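Home News Events Members Contact

Visit Report: Samarakoon Tile and Stone Works, Arkerberg

June 17, 2018

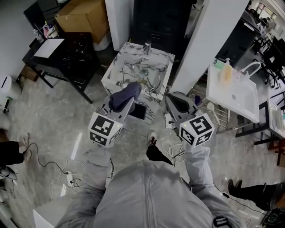 Members of the Prundness Building Heritage Society toured the Samarakoon works at Arkerberg in May, at the invitation of its production manager, Nilmini Sarkar. The visit formed part of the Society's program on flooring in older public buildings.

The group was received in the front office and given a short history of the site. Ms Sarkar then led members through the cutting hall, where slabs are sized to order, and on to the polishing line. Questions centred on colour matching for repairs, a matter of some concern to those working on the Zorance library. The works keeps 200 reference samples for this purpose and will lend them for up to 3 weeks.

Janaka Jayawardena demonstrated the repair of a chipped edge with tinted resin. He advised against acidic cleaners on polished marble and recommended a neutral soap, well rinsed.

The kiln shed was closed for maintenance and could not be entered. Sabina Majumder has asked whether a second visit might be arranged to see it in operation. Members wishing to attend should give their names to Xinyi Lu.

The Society records its thanks to Ms Sarkar and her staff for their hospitality.

Recent items
Notes on slate roofing, by Sumaiya Mondal
Zorance library: progress on the foyer
Changes to the lecture program

Copyright Prundness Building Heritage Society | Back to top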